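Okham Building, Ground Floor Kitchen and Serving Area
Periodic Safety Inspection - Checklist with Comments
Inspection date: Wednesday, September 2, 2020
Previous report: Noldale form 488
Status codes: S = satisfactory, A = action required, N = not inspected

1. Floors and walkways

1.1 Floor free of trip hazards: S
1.2 Mats flat, edges down: A
Comment: The mat at the Rankin Street entrance curls at the corner nearest the door. Replace it. Taping was tried after the previous inspection and the tape has let go on two sides.
1.3 Walkway width at least 37 inches between counter and wall: S
Comment: Measured at the narrowest point with the stockroom door closed. With the door open the clearance drops to 30 inches. The door closer works and the door should not be propped.
1.4 Drain covers seated: S

2. Electrical

2.1 Outlet covers intact: S
2.2 Ground fault outlets trip on test: A
Comment: The outlet left of the hand sink did not trip with the test button. Tested three times. The circuit is off at panel slot 22 and tagged. Do not restore until the outlet is changed and retested under load.
2.3 Cords free of cuts and repairs: S
2.4 No extension cords in permanent use: A
Comment: One cord runs behind the reach-in cooler. Carried over from the previous report. A fixed outlet was quoted but the work order was never opened.
2.5 Panel door clear and labeled: S
Comment: Slots 14 to 16 are labeled in pencil. Legible, but should be redone in ink.

3. Fire protection

3.1 Extinguishers mounted, charged, tag current: S
3.2 Exit signs lit on battery: S
Comment: Held for the full 30 minutes.
3.3 Exit doors open without a key: S
3.4 Storage at least 18 inches below sprinkler heads: A
Comment: Stockroom, top shelf, paper goods. Corrected during the inspection, but the same shelf was noted last time. Mark the limit on the wall.
3.5 Hood filters clean and seated: S
3.6 Hood suppression service: N
Comment: The service contractor is due in October. Attach the certificate to this form when received.

4. Work surfaces, trays and containers

4.1 Surfaces smooth, without open seams or lifted edges: S
4.2 Wooden serving trays free of splits and raised grain: A
Comment: Two trays rejected for splits running in from the rim. Wood that has opened at the grain cannot be cleaned properly and should not be sanded and put back into service. The remaining trays are sound. They need to be dried standing on edge - several were stacked flat and damp on the rack.
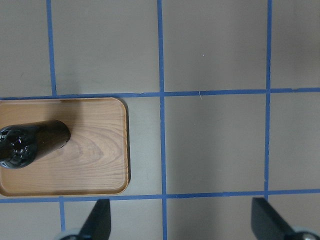
4.3 Carrying load on trays: S
Comment: Staff were observed placing tall items toward the center and keeping one hand free for doors. The posted instruction still refers to the old Silcombe layout and should be reissued.
4.4 Bottles and containers labeled with contents: A
Comment: Two spray containers under the sink had no label. Contents could not be confirmed and both were discarded. Any secondary container needs the product name and hazard wording before it is filled.
4.5 Cleaning chemicals stored apart from food: S
4.6 Glassware free of chips: S
Comment: Spot check only. Broken glass bin in place, lid fitted.

5. Hot water and sinks

5.1 Hand sink supplied with soap and towels: S
5.2 Hot water reaches the hand sink promptly: S
5.3 No leaks at traps or supply lines: A
Comment: Slow drip at the trap under the rear sink. Tightening the nut by hand reduced it but did not stop it. Replace the washer.
5.4 Backflow device tag current: S

6. First aid and records

6.1 First aid kit stocked: A
Comment: Burn dressings past date. Other items in order.
6.2 Eyewash bottle sealed and in date: S
6.3 Incident log available: S
Comment: One entry since the last inspection, minor cut, closed.

Actions by priority

Before next use: 2.2
Within one week: 1.2, 4.2, 4.4, 5.3, 6.1
Within one month: 2.4, 3.4

Items 2.4 and 3.4 are repeat findings and will be reported to the Noldale office if open at the next visit. Item 3.6 remains open until the certificate is received.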